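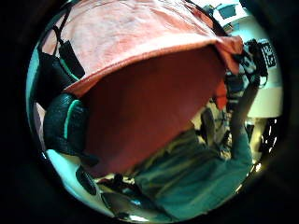
Sukprasert asked, after reading the August report, whether we were still spending too much time on cloth that would never be good enough to lend out, and whether the sorting could be done before anything was washed or folded.

We took that as a fair point and changed the order of work. The rest of this report covers what we changed, what it did to the output of the room, and what we would like to do with the remaining money.

27 December 2025
By the Rakano Linen Room
21 shares | 3 comments

Work since August

Cloth used to come in from the Adis drop-off and go straight into the wash. It was checked at the folding table, which meant that torn or badly stained pieces had already been through a full cycle before we pulled them. We now open every bag on the sorting table first. Each piece is shaken out, held up to the light and looked at along the hem, then put in one of three places: lend, mend or rags. Only lend and mend go on to the wash.

The first weeks were slow. The sorting table is small, and large cloths hung off the side and got mixed up with the next bag. We moved the table to the wall and cleared the shelf under it, and that helped. Sorting now keeps up with what comes in, except after a holiday, when bags still wait overnight.

Folding

Folding is where most of the hours go. We agreed on one fold for each size and wrote it on a card at the table. Large cloths are folded with the hems matched before anything else is done. If the hems are off at the start, the stack leans and has to be done over. Two people can fold a large cloth faster than one, but for the middle sizes it makes little difference, so we put one person on those and keep the pair for the big ones.

Soft cotton is still a problem. It slides when stacked and the corners work loose. We tried a band of scrap cloth around each bundle of five and have kept it. The bundles travel better and the borrower can see at once how many they have.

Color

Colored cloth gets more wear than white because it is asked for more often, and it shows it. Reds and pinks are the worst. They fade across the top of the fold where they sit on the open shelf, while the inside stays dark, and a cloth like that looks patchy when it is spread on a table. We turned the open shelves away from the window and now put the newest washed pieces at the bottom of the stack. It is too soon to say how much difference this makes. Cloths that have already faded unevenly are lent for outdoor use, where borrowers have not minded.

Mending

The mending pile is longer than we want. Most of it is hems that have come down at a corner. Brultard supplied thread in the colors we asked for, apart from a coral that was out of stock, and those pieces are waiting. We are not replacing them with new cloth in the meantime.

The second sewing machine has been back from repair since the fall. It still skips on thick hems. We use it for napkins and leave the heavy work to the older one.

Spending

Spending is within the amounts agreed. The shelving cost less than planned. Detergent cost more, partly from a bulk order that should carry us through the spring. We have not touched the money set aside for a second folding table. The room will not take another full-size table with the sorting table where it is now, and we would like to buy a narrow folding one with drop sides instead. Please let us know if that change is acceptable or if it needs a separate request.

Next

Clear the coral hems once the thread arrives.
Relabel the shelves by size first, then color.
Agree with Adis on a limit for bags per drop-off, so that they are not left in the hallway.
Write down the washing settings for each kind of cloth. At present they are on loose notes taped to the machine, and 2 of those have been lost.

The next report will include the loan figures for the winter, which we did not have ready for this one.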